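Progress report to the Garg Fund
Headphone reuse strand, second period
Prepared by Savita Pathak, project manager, Brinik Reuse

Summary

The headphone strand is running to plan on numbers and slightly behind on deliveries. We have taken in 264 pairs of headphones this period against a target of 200. The total for all small electricals since the grant began now stands at 2227 items. Spending is within budget, apart from replacement ear pads, which are covered below.

Collections

Most of the headphones came from the Zadorach office park, where two call centres changed their equipment within a month of each other. The remainder came from the drop-off bins in the libraries and from two secondary schools. The office stock is mostly wired, in fair condition, and has usually been kept in a drawer. School stock is more mixed. Cracked headbands are the most common fault, followed by breaks in the cable close to the plug.

We asked donors to bag each pair separately and the offices did this. The schools sent theirs in large sacks and a lot of time went on untangling.

Sorting and checking

Each pair is checked for damage to the headband and ear cups, wiped down, and tested on both sides for sound. Anything with a split in the band goes straight to parts. Pairs with worn pads but good sound are set aside for new pads. 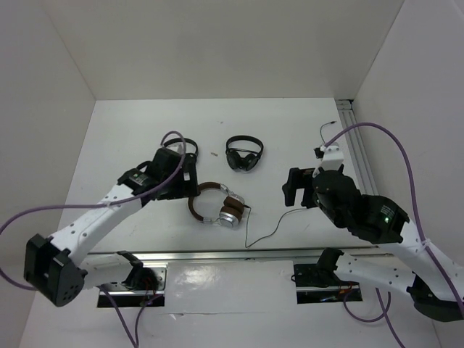

Checking takes longer than we estimated in the application. We had allowed for a quick look and a sound test, but cleaning the folds around the ear cups adds several minutes to each pair. Sunita Nautiyal has rewritten the checking sheet so that cleaning comes after the sound test, and we no longer spend time cleaning pairs that then fail. The new sheet has been in use since March.

Ear pads

The first order of pads from Vendport was the wrong size for the call centre models. They accepted the return but charged for postage both ways. The second order fitted. We now send a sample pad with every order. The overspend on this line is some 15 per cent, and we propose to meet it from the printing budget, which is underspent. We would be grateful for your agreement to this.

Deliveries

Two primary schools and the adult learning centre have received their first boxes. A third school asked us to wait until its new computer room is open. Feedback from the learning centre is good, although they would like longer cables, as several of their computers sit on the floor. We have found a few pairs that suit and will include them in the next box.

Next period

We will finish the remaining school stock before taking any more large collections. The library bins will stay in place. Sunita will visit the third school to agree a delivery date, and will also ask how the children's sizes are holding up at the first two. The parts boxes need to be gone through, as they now take up most of one shelf, and we are looking for a recycler who will accept cables and plastics together.

The claim form and receipts are attached separately.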